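The carrot was the only thing left of the set. When I was a kid there'd been a whole plastic grocery store, with a cash register that dinged and a little loaf of bread you could pull apart in slices, and by the time my sister packed up Mom's house on Navley Street it had boiled down to one orange thing in a shoebox with 12 dried-out markers and a Bollari candy tin.

"Do you want this or not," she said over the phone, and I said of course I want it, and then I drove two hours to get it like a crazy person.

You have to understand, that carrot ran a restaurant. My restaurant! It was called Araújo's, after the family that lived upstairs from us and always smelled like garlic, and it was open every day after school until somebody needed the table. I was the chef and Marcelino Seixas from next door was the customer. He was a terrible customer. He'd sit there with a dish towel tucked in his collar and say, "What's good tonight?" and I'd say carrot, and he'd say, "What else?" and I'd go stand behind the refrigerator door for a while and come back and say carrot.

He paid in buttons. A dinner was 1000 buttons, but I took 4 because that was what he had.

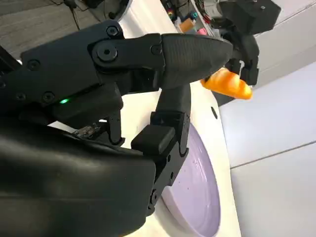 The trick was in the serving. You never just dropped it on the plate. You brought it in from the side, nice and slow, and you held it up for a second so the customer could get a good look, and then down it went, and if it rolled you had to start over. Marcelino was strict about the rolling. Once he sent it back so many times that I cried, and then he felt so bad he ate it. I mean he really put it in his mouth and bit down, and for years I'd run my thumb along the ridges looking for the tooth marks (I'm still pretty sure I know which ones are his).

Then his dad got the job in Drirnley and they were gone by October. I closed Araújo's the same week. I made a sign and everything, and Mom left it taped to the kitchen wall until the tape went brown.

So anyway, I got home with the shoebox and I put the carrot by the sink, where I figured it would make me laugh while I did dishes. It did, for a while. Then one night, late, with a glass of wine in me, I looked him up. There he was, same ears. I typed out a long message about my mother and the house and how I hoped he was doing well, and I read it over and it sounded like something from a bank.

I deleted the whole thing. I wrote, "We have a table for you at 7."

I did my teeth. I folded a load of towels that didn't need folding right then, and I turned my phone face down on the dryer so I couldn't see it, and naturally I heard it buzz from clear down the hall.

"What's good tonight?" he'd written.

I stood there in my socks with a towel over my arm like a waiter.

"Carrot," I wrote back.

The dots came up, and went away, and came up again.

"What else?"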